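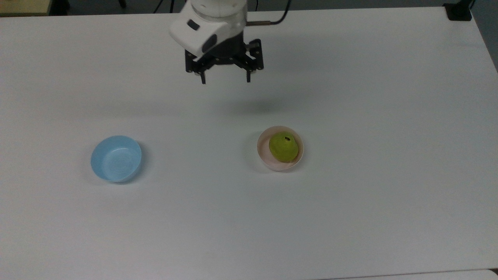 Jornbridge, December

Lusta task planner: common questions

What does Lusta do?

Lusta takes a short written instruction, such as "move the pear to the blue bowl", and turns it into a list of steps the arm controller can run. It does not drive the motors. That is the job of Brunov, which you install separately.

Does it need to know where the bowls are beforehand?

No. Positions come from the cameras at the start of each run. You do need to calibrate again if a camera or its pole has been knocked, even slightly.

Why does the gripper wait with its fingers open?

The planner will not send a move until both camera views agree on where the object is. The default limit is four seconds. After that it reports "no agreement" and stays where it is.

One camera calls my bowl pink and the other calls it white. Is that a fault?

Usually not. Pale colours shift with the light and the angle. 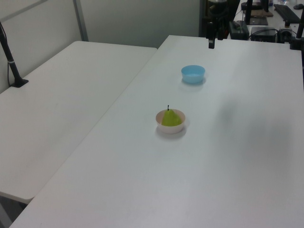

Lusta matches objects by position first and uses colour only to break a tie, so a bowl with two colour names in the log is still one bowl. If you get two separate entries for it, the calibration is off — run the check tool before changing anything else.

Can I use a single camera?

Yes, set views to 1 in the config file. Grasp heights are less reliable, mostly on round things like fruit.

How fast does it plan?

A single pick and place takes nearly 35 milliseconds on our desk machine. Longer instructions take longer.

What happened to the Lockwood plug-in?

It was dropped in version 2. Old Lockwood files still open but cannot be saved.

I get error 244. What is it?

The planner and the controller are using different names for the same joint. Compare the two config files line by line.

Who do I ask about something else?

Kirsty Bainbridge looks after this page and the issue list. Please attach the full log — the last few lines are rarely enough.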